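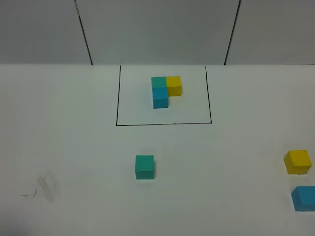
I've been trying to keep a sourdough starter alive since September, and I'm writing this with flour on the keyboard, so forgive me if it wanders. A few of you wrote back after the last newsletter asking how the bread was going. It's going! It isn't always going well, but there has been toast every morning for weeks and my kids have stopped asking what happened to the regular kind.

The starter came from Hülya Erdem, who bakes out of her kitchen in Stuton and has been feeding the same jar for 8 years. She handed it over in an old jam jar with a strip of tape on the lid that said "feed me or else." I took this seriously for the first week. Then we went away for a long weekend and I came home to a gray puddle on top that smelled like nail polish remover.

I called her in a panic and she laughed at me for a good while. Pour off the liquid, she said, scoop out most of what's left, and feed what remains twice a day until it perks up. It took 3 days. On the last morning it had pushed the lid right off the jar and there was dough halfway down the fridge door (I was so proud I took a picture before I got the sponge).

My other big problem was the kitchen itself. Ours is cold until lunchtime, and every recipe I tried seemed to be written by someone living in a greenhouse. I'd follow the times to the minute and end up with a brick. These days I put the bowl in the oven with only the light on, and I look at the dough instead of the clock – when it's puffy and jiggles if you nudge the bowl, it's ready. 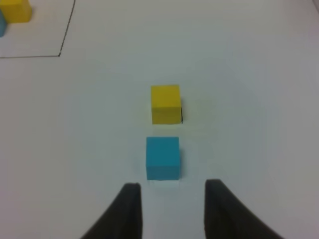

FROM THE INBOX

Hatice Karakaya wrote to ask whether she really needs a Dutch oven. I got by without one all winter. I used a pizza stone with a roasting pan of hot water on the rack underneath, and the crust came out crackly enough to shed all over the table. Do watch the steam when you open the door, though. My glasses fogged up and I nearly lost a loaf to the floor.

She also wanted to know what to do with the starter you scoop out. Pancakes! Thin them with milk, add an egg and a pinch of salt, and let the batter sit for 30 minutes while you make coffee. Crackers are good too, if you roll them much thinner than feels right. I like sesame seeds on mine and my husband likes his plain, so there are always two trays on the go.
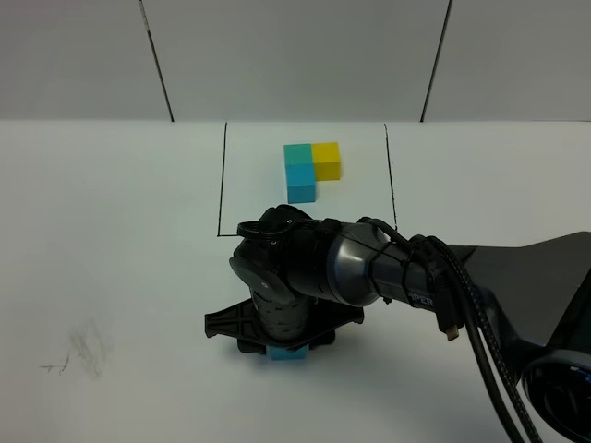 COMING UP

Next time I'm having a go at rye, which Hülya says is stickier and far less forgiving, so wish me luck. I've already bought the flour and a second bowl. If you have a rye loaf you make all the time, hit reply and send it my way, and please tell me what size pan you use – I only own the one, and it's on the small side.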